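Plokis 2 grasp planner: review after a month on our two-arm cell

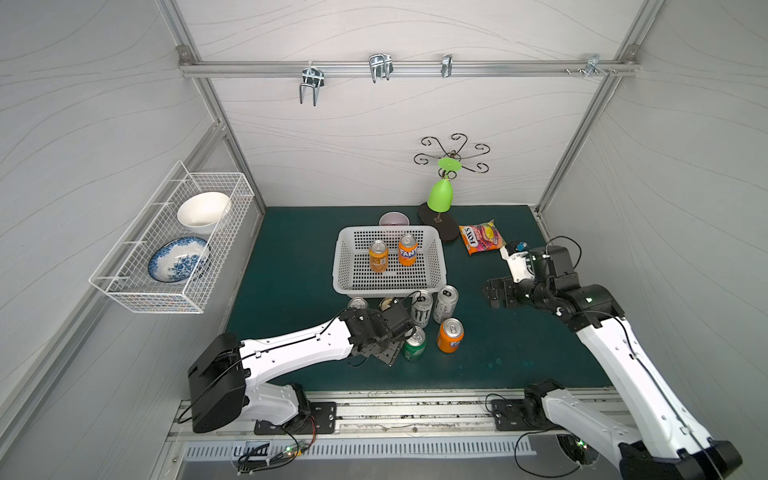 Can sorting with Plokis, left gripper over the cans, two cans in the white basket.

I ran Plokis through September on our sorting bench, mostly on drink cans and a few awkward items. Setup took an afternoon. The config file is plain text and the errors say which line is wrong.

Planning is the best part. With a 500 ms limit it nearly always finds a path for both arms, and it keeps them well apart. Perception is weaker. Cans standing close together sometimes merge into one object, and shiny lids make it worse. Nandi Jacobs got better results by raising the point count to 4000, but each cycle got slower. Snack bags are hit or miss.

The replay viewer is good. It keeps the last 100 picks, and you can scrub through the planned path next to the real one. Export is clumsy, and the manual skips it.

Compared with Sterel, which we used before, I spend less time tuning and more time fixing masks. Four stars. I'd buy it again for cans and bowls.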